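Actualités > Agencement de magasin

Rayonnage d'essai : Tralton teste ses étagères grises

Tralton a ouvert mercredi 20 juillet 2022 un espace d'essai consacré au petit rayonnage alimentaire. Les tubes de snacks y côtoient une table en inox, sur moquette rayée. 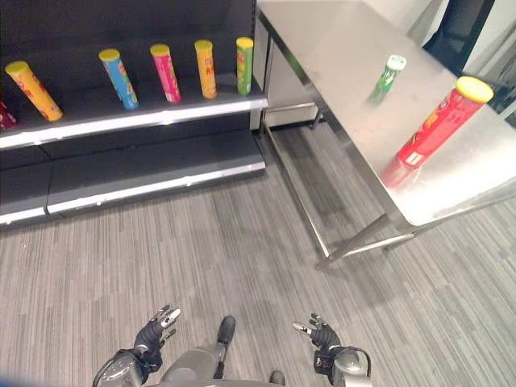 Boissons en partie haute

La charge admise est de 59 kg par tablette — valeur fournie par Zaugg, fabricant du meuble. Le revêtement de sol est conservé pour toute la durée des essais.

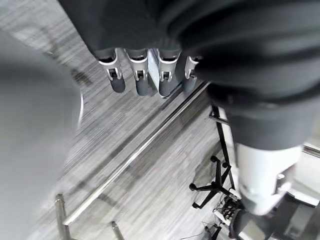

Les relevés de stabilité se poursuivront jusqu'en septembre, selon Johanna Lehner, chargée du suivi.

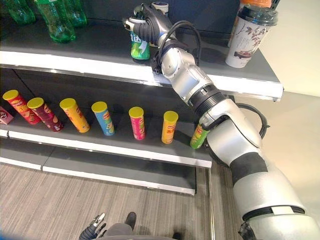 Bouteilles vertes, gobelet à couvercle noir et canette verte sur la tablette supérieure.

Ce site utilise des cookies de mesure d'audience. Accepter | Paramétrer

Dernière mise à jour : 17 h 20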